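Gathering Your First Laundry Examples

Last updated: Sat 9 February

So you have a robot, a washing machine and a free afternoon, and you'd like to end up with examples the learner can really use. Lovely! I've done this more often than I care to admit, mostly on the Julla project with Rianne Smits, and most of what follows is stuff we worked out by getting it wrong first.

Start with one small job. Ours was opening and closing the washer door, with the basket left up on top of the machine. Write the job down as a single sentence and tape it up where whoever is driving can read it, otherwise by the end of the day everybody is doing a slightly different task (Gijs was shutting the door with his elbow, so to speak, and it took us a while to notice).

Next, do 3 practice runs and throw them away. Then record 100 good ones before you touch any settings. Go slowly near the glass, pause for a breath before each contact, and move the robot's base a little between runs so it doesn't learn just one spot on the floor.

Check both views before each batch, the one at the wrist and the wider one. Wipe the lenses too — fingerprints are sneaky.

Fingertips hover just above the glass in the first view, and the washer with its door wide open in the second. 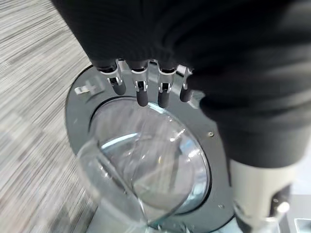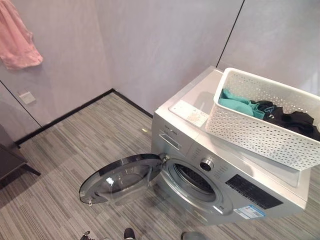 When a run goes wrong, keep recording until the hand is clear of the machine, then mark it as a miss. Please don't delete it! Dorota found our misses very handy later on, when she was teaching the system how to back out and try again. Put the label on right away, while you still remember what happened, and use the same few words every time.

Copy everything over before you go home, and open 2 of the files to be sure they play all the way through.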